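Arnby Packing Bench Kit
Home > Packing & Posting > Bench kits

95.00 per kit, boxed
In stock at Filtgate, usually out the door in 2 days

I've been selling packing bits for long enough to know that most people start on the kitchen table, with the scale balanced on a cookbook and the bags in a drawer with the takeaway menus. The Arnby kit is what I put together for the stage after that, when you've got a proper bench and parcels going out every afternoon and you'd quite like to find the tape. It's a crate, a counter scale with a lift-off tray, a starter bundle of grey mailers, and a bench cover for when you've finished for the day. You supply the table!

The mailers

These are the thing I get asked about most, so they go first. They come in a mixed bundle of 42, plain ones and printed ones together, and they're the thin, light sort that you can stuff under one arm and hardly notice. Good for clothes, soft toys, curtains, anything that doesn't mind being squashed a bit. Not for china, please, and not for anything with corners (Teodor Surdu posted a picture frame in one and I'm still hearing about it).

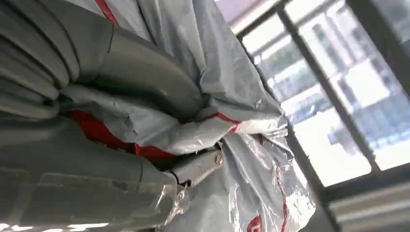
Sizing trips people up every time. Go one up from what you think you need, because a bag pulled tight round a jumper will split at the seal, and a slack one can just be folded over and taped. Thin film does crease the moment you get hold of it, and the red stripes crease along with everything else, so if you want a parcel that looks ironed you'll be happier with card. A bit of light comes through the paler film too. If what you're sending is a surprise, wrap it in tissue first, or ask me for the heavier bags, which are sold separately and cost a little more.

They store flat. I keep mine in a loose pile at the left end of the bench and pull from the top, which isn't clever but it's quick.

The crate and the scale

I'll do these together, as that's how they live on the bench. The crate is plastic, bright green, with ribbed sides, a thick rim you can get your fingers under and a flat bottom, so nothing rolls into the middle. It's 37 cm long on the inside. I changed to the green one in September after Sajib Hettiarachchi, who packs for me in the mornings, kept losing the old grey crate against everything else that's grey. No complaints since.

The scale is the Iseston counter model. White and cream body, blue buttons, a little reddish display window at the front, and a shallow metal tray on top with a raised edge. That edge matters more than you'd think - a slippery bag will slide straight off a flat plate, and with the tray it mostly stays where you put it. Big floppy mailers are another story. They lean, they drape over the back, and the bit that's resting on something else isn't being weighed. Fold the bag in on itself before you read the number. The tray lifts off for a wipe, and the ridges in the bottom do collect crumbs of tape, so wipe it more often than I do.

Put the scale to the right of the crate if you work left to right, as I do. Bags, crate, scale, off you go. Left-handers, swap the lot.
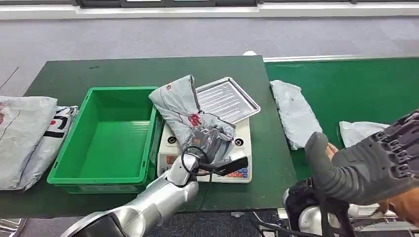 The bench cover

A late addition, this, and the part I was least sure about. It's a big grey sheet of protective cloth, soft enough to drop over whatever is standing about at the end of the day, lumps and all. It won't look smart. It creases heavily and it hangs in folds, and I've given up smoothing it. What it does is keep the dust off, and if you've got cardboard on the premises you'll have dust.

I mark one side of mine with a strip of red tape so I know which way round it goes. Rasmus Dzene says he'd never bother, but then he's tall and can just fling it. For anything you want covered more closely, clear film does the job, though it tears at the ends and you'll be left with little flaps sticking out. Tuck them in or trim them. We don't put film in the kit, but there's a roll under Wraps if you fancy some.

Wash the cloth cool and hang it up. Don't tumble it.

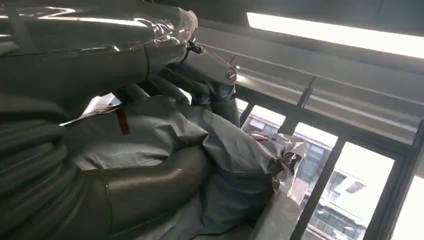 What's in the box

Green plastic crate
Iseston counter scale with metal tray
Mixed mailers, bundle of 42
Grey bench cover

Delivery and returns

Everything goes from Filtgate by van or courier. Orders in by 11 in the morning get packed the same day. If you open the mailers I can't take those back, but the rest is fine as long as it's clean. Chi-keung Wan looks after returns and prefers an email to a phone call.

Spare trays and extra mailers are on their own pages.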